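Re: [equipment-planning] Hand-held gripper kits, second bench, and what to order before year end

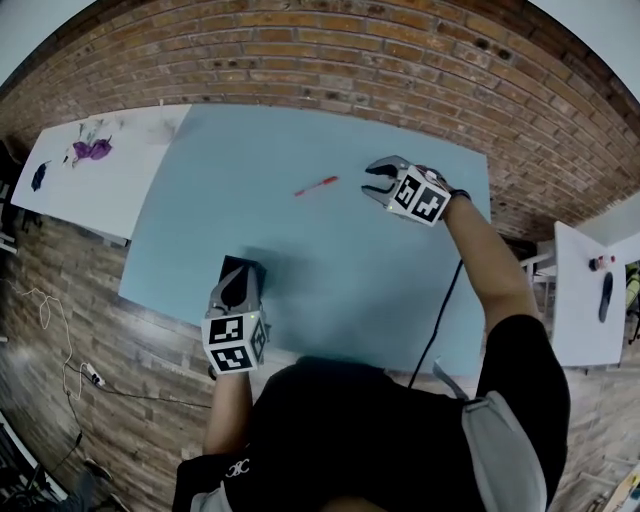
Posted by the bench lead, Mamside workshop
Saturday, September 29, 2018

On the Brolton side, someone wrote:

> We have money for equipment that has to be committed this budget year
> and I am trying to decide between a second arm and more of the
> hand-held grippers. The Montes quote for the arm is in, and it is
> within what we have, but only just. Before I sign anything I would
> like to hear from a site that has been using the hand-helds. What did
> you have to buy besides the grippers themselves? How much table do
> you need? Do the marker cubes hold up? I would also like to know what
> you would leave off the list if you were doing it over.

We have been on the hand-helds since June, so I can answer most of this.

My short answer is to buy the grippers now and the arm next year. We did it in the other order at Druvthorpe and the arm sat for a long time with very little to learn from. With the hand-helds a person can sit down and start on recordings the same day. Our target for the first block was 500 usable ones across the pick and place tasks. The marker pen task took 200 of those, and we would give it fewer next time.

Buy them in pairs. We bought one to try and had to go back for the second, and the two orders together cost us more in shipping and paperwork than one order would have. Nearly all our tasks now use both hands, one holding a box or tool in place and the other going for the pen or whatever the second object is.

Besides the grippers, this is what we spent money on.

Marker cubes. Each gripper carries one behind the jaws. The printed faces scuff, and a scuffed face costs you tracking before anybody notices it by eye. Order spare faces with the first order. We keep 4 spare cubes made up and swap the whole cube, then redo the faces on a quiet afternoon. White cubes show dirt, so wipe them at the end of the day.

Wrist straps. We didn't budget for these. After a long stretch the hand gets tired and the gripper starts to sag, and the data from the end of a session looks different from the data at the start. A strap around the wrist helps a good deal. Get more than one size.

Cables. The ones supplied are fine if you stand right at the table and stay there. Ours run across the tabletop back toward the operator, and they do end up in the work if they are too long. I would order two lengths and see which one your people prefer. Thin and flexible is worth paying for. The stiff ones pull on the wrist.

Power. Put this in the budget as its own line. We have a power strip on the floor beside the bench with the leads running to it, and it is the part of the setup I like least. Our next order has 100 dollars in it for cable covers and a strip that mounts under the table. If your room has outlets in one wall only, decide where the bench goes before you decide anything else.

Tables. One work table plus a smaller one on each side. The work table should be one plain color with no pattern. Ours is light blue and that has been fine for most objects, although dark boxes throw a shadow on it that we had to allow for. The side tables hold the objects waiting their turn: cloths, small bottles, an insole, that kind of thing. We tried going without them and people kept bending down to a bin on the floor, and every bend was a recording that had to be trimmed. Cheap folding tables will do.

Objects. Set money aside for these and don't let it get absorbed into something else. They need to vary in shape and stiffness. Pens with two colors on them have been useful to us because you can tell which end is which. Small boxes are good for the holding hand. Soft items like cloth take much longer per recording, so plan the hours accordingly.

What I would leave off: the hard carrying cases, the extended warranty on the jaws (spare jaws are cheaper), and the extra tripod. None of them got used.

On the arm, I have nothing against the Montes quote. I would ask them two things. First, whether the price holds if you order after the new budget year opens. Ours did, but we got it in writing. Second, whether the jaws they supply match the hand-held jaws in shape and opening. If they don't, you will be paying for an adapter, and you will want to know that before you record anything and not after.

If the money really has to be committed this year and the grippers don't use it up, I would put the rest into a second full bench before I put it toward the arm. Two people recording side by side is worth more to us than any other single thing on the list. The floor space is the catch. Each bench needs room for the operator to step back without hitting a chair.

I can send our order sheet with part numbers — reply off list and I will attach it. The prices on it are from June, so get new ones.

Mamside workshop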